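Subject: Re: [craft-table] Packing list for the small kits

> Are we still doing a drink in each kit this time? I have 23 kits on my
> sheet and the Mukitz bags are the small ones again, so I need to know
> what goes in before I order any more. Also, did we ever settle on glue
> or no glue? Last July half the bags came back with the glue unopened
> and the other half came back with it all over everything.

Yes to the drink, yes to the glue. I laid the contents out on my table this morning to see how they would sit together in one of the Mukitz bags.
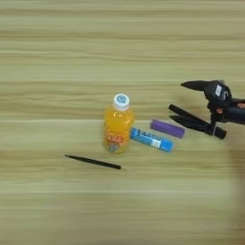

Trial kit: orange drink, blue item and purple item next to it.

The drink is the small bottle with the white screw cap. It has to go in standing up. I tried one on its side and the bag would not close over the cap, and it also rolled onto everything else when I picked the bag up. Standing in the corner it stays put and leaves the long side of the bag free.

On glue, I would keep it to one per bag. Two was too many last year and they were mostly what came back. If a table runs out they can borrow from the next one. I will bring the leftover Prorkia ones in the shoebox – they are fine as long as the caps have stayed on, but please twist each one before it gets packed and throw out any that have gone hard. I found a few of those at the bottom of the box.

Pens are the part I am not sure of. The black ones are thin and they slide down under the folded paper, and then the kids say they didn't get one. I would rather put the pen in last, clip side out, against the front of the bag. If anyone has rubber bands, a band around the pen and the glue would do the same job.
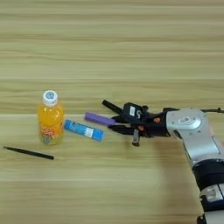

For the order, then, we need 23 bags, plus a couple of spares if Jemus will sell them loose. They wanted us to take a full carton of 123 last time and we are still using up the tags from that one. The drinks I can get from Başaran when I go for the paper plates. They don't need to be in the fridge beforehand, but they should not sit in a car all afternoon either, so I would pick them up the same morning.

Paper is already cut. It is in the flat box under the coats, sorted by color, with the card stock at the bottom. Please leave the card stock where it is, it's for the other group.

If you can get the bags to me by the end of the month I will pack them at home and bring them over in the two plastic crates. I need the crates back afterward, one of them is still missing its lid from last time. If it's at your place, just put it with the bags.

> And is anyone doing name labels?

I can do those too, but send me the list of names typed out. I could not read the last one.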